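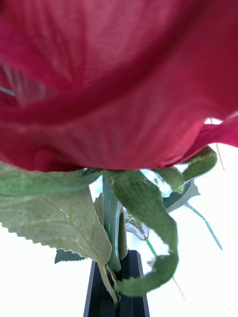 Where do old fabric flowers go when a shop is done with them? In Sudside they go to the back room at Cormier, where they get cleaned up, reshaped and put out for sale again.

Sudside – 10/10/2024

The annual silk flower swap and sale is back at Cormier this weekend, and the back room is full. Roses mostly. Red, cream, a lot of dusty pink nobody seems to want. Stems in buckets, stems in shoe boxes, stems laid out on newspaper with a strip of masking tape saying who brought them in.

Doors Saturday at 10, closes at 4. Cash or card. Use the side entrance, the front steps are being redone.

Organizer Mercy Mugo says 570 stems have come in so far and she is still taking more until Friday evening. Last year was well under that. A good part of this year's pile came from Iller, the bridal shop that closed in June, which handed over its window stock in one go.

"They called me and said can you bring a car," Mugo said. "I brought a car. I should of brought a van."

"Silk" is a loose word here, she admits. Hardly any of it is silk. Polyester, some cotton, paper on the older ones. Prices go by condition and not by what it's made of. Single stems are $2, and anything with a broken wire or a missing leaf goes in the bin by the door, take what you like and leave some change.

Big single roses are what people ask for first, according to Rin Noguchi, who ran the table last year and is back on it again. Those go early. The small filler flowers hang around all day and then somebody making wreaths comes in at half past three and buys the lot.

There is also a repair table this time, first year for that. Ylva Hedlund used to dress windows for a living and will be fixing flowers people bring from home, up to three per person. Loose petals, flattened leaves, stems that have slid out of the bloom. She asks that you dust them first.

Her method for dust: hair dryer, cool setting, hold the flower upside down and work from the back. A soft makeup brush for the folds. No water on deep reds until you've tested a petal underneath, where it won't show – the dye on some of the older ones runs straight away and it stains whatever it touches, she has a tablecloth to prove it.

Crushed petals she does with steam from a kettle, a few seconds, then shapes them over the back of a spoon. Sepals and leaves get the same treatment but less of it. Glue is the last thing. A dot, on a toothpick, under the bloom.

"People use way too much," said Hedlund. "Then it goes yellow and you see it from accross the room."

Two short classes are planned, both by Masanobu Sugiyama, who makes fabric roses from scratch and sells them at the Atinness market. First one at 11, second at 1:30. Places are limited to 22 for each and the morning was nearly full as of this writing. Sign up at the Cormier counter or by phone. The class costs $12 and covers fabric, wire and tape, bring your own scissors, sharp ones.

Sugiyama will be doing a simple five-petal rose in the first session and a fuller one in the second. Beginners should take the first. He said the petals are the easy part and most people lose patience with the leaves.

Money from the sale goes to new shelving for the Sudside lending closet, which loans out vases, table linens and folding chairs for weddings and funerals. Last year's sale brought in around 200 dollars after costs. Reiko Fukuda, who keeps the closet's books, would like to double it and says the shelving quote came in higher then expected.

Drop off for donations is Thursday and Friday, noon to 6, same side door. Flowers only please. Last year there were three lamps and a fish tank. No dried flowers, they shed on everything, and no foam blocks. Ribbon is fine. Baskets are fine if they're clean.

Anything left over on Saturday goes back in boxes for the spring sale. No date for that yet.

Parking on the street or behind the bakery after 2. Coffee inside, bring a mug.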